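Subject: Re: [grollero-dev] Cube pose flips near the basin, and what to do about the solver
Date: June 2024
List: grollero-dev

> We are seeing the left cube pose jump between two orientations when
> only one face is properly in view. It lasts two or three frames and
> then comes back. The smoother spreads it over the whole reach, so
> the replayed path has a kink in it that the operator never made.
> Is this the detector or the solver? We are on the stock Asta
> config with the single-face fallback turned on. We have tried
> raising the corner refinement window and it made no difference.

It is the solver. The detector is giving you good corners. A single flat square seen at a shallow angle has two poses that fit the corners almost equally well, and the stock config picks the one with the lower reprojection error, frame by frame, with no memory. When the two errors are close, noise decides. Corner refinement won't help because both answers sit on top of the same corners.

I went through the sink recordings on the Mokoena branch with both candidate poses written out instead of only the winner. In 80 clips, 7 had at least one flip on the left cube and 2 had one on the right. All of them fell in stretches where the fallback was active. With two faces of the same cube in the solve there were no flips at all, even when the second face was narrow. The second face doesn't need to be large. It only needs to be out of plane with the first.
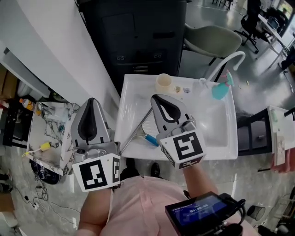 Both grippers over the basin. Left cube: one large code to the front, a narrower one on its right side. Right cube: tilted, large code upwards, second code along the lower edge.

Views like that are fine provided both faces get through the size gate. The gate is set in pixels, per face, and it was chosen for the old bench setup where the cubes were closer. At 32 pixels on the shorter side the narrow face is thrown away first, and the solver then drops to the fallback without saying so. That is the part I would call a bug. The gate should apply to the cube as a whole: if one face passes, keep any other face on the same cube whose code decodes cleanly, and weight its corners down.

What I have in the Mokoena branch at the moment:

1. The gate works per cube, as above.
2. Where only one face is left, both candidates are kept and the choice is made against the previous accepted pose. If there is no previous pose, the frame is marked as undecided.
3. Undecided frames go to the smoother as gaps. They are no longer given a pose with full weight.
4. The pose log has a new column, face_count. Old readers will ignore it.

Item 2 has a weakness. If a track starts on the wrong candidate it will stay there until a second face appears, and then it jumps. I run the pass backwards as well and compare the two, and where they disagree the stretch is marked as a gap. This is offline only. For live use on Faledlow you would need something else, probably the wrist gyro — I haven't looked at the timing there and would not trust it without a proper check of the clock offset.

Please also check your cube file. The face-to-face transforms in the Asta example come from the drawing, and a printed code stuck on slightly off centre will show up as a steady error each time the solver goes from one face to two. It looks like a small step, much smaller than a flip, and the smoother hides it. Running calibrate_cube on a slow turn of each gripper is enough. Do the left and right separately and don't copy one file over the other.

On the planning side, nothing needs to change. The Grollero replay planner already treats gaps as free segments and will interpolate across them up to the limit in the config. If the limit is exceeded it rejects the clip, so expect a few more rejections after the update than you get today. I would take those over a kink in the path.

The patch still needs tests for the backward pass. I plan to merge in July unless someone objects. If you can send one of the bad clips with the raw corner dump switched on, I will add it to the regression set.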